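Budgeting for door-opening robots

Print | E-mail

Buyers of mobile robots with two arms usually plan for purchase, setup and upkeep as separate costs. Doors are a common trial task, and much of the early work is done in simulation.

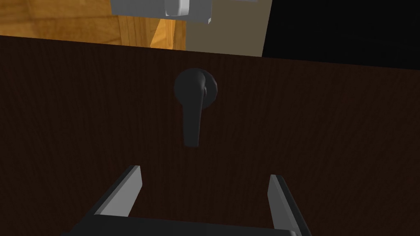
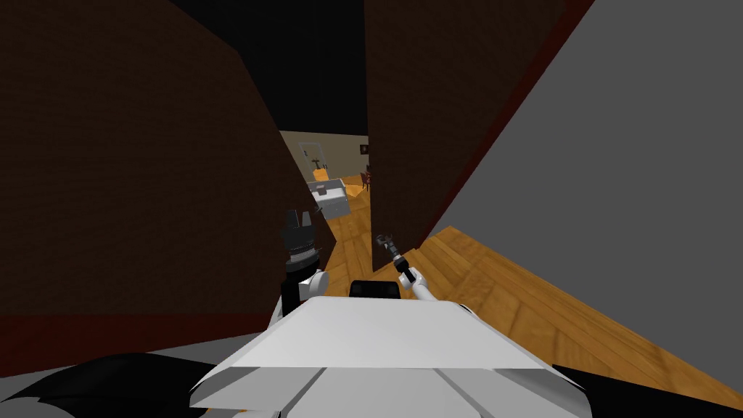
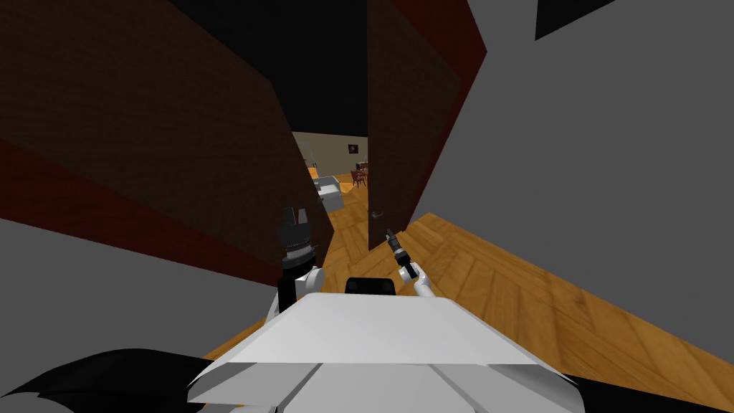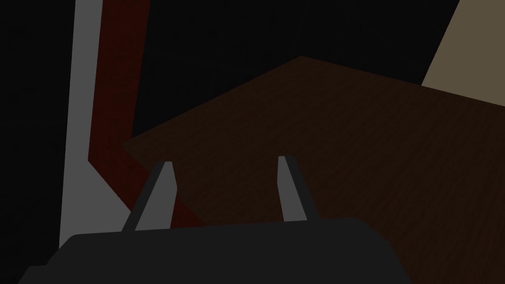

Simulation licenses are often left out of the first budget. The Mirnwood plan, written by Huguette Lefèvre, set aside 12 percent for them and 20 percent for spare parts — mostly grippers and wrist joints — over three years. Delivery took 60 days.

Shares: 3 | Comments: 12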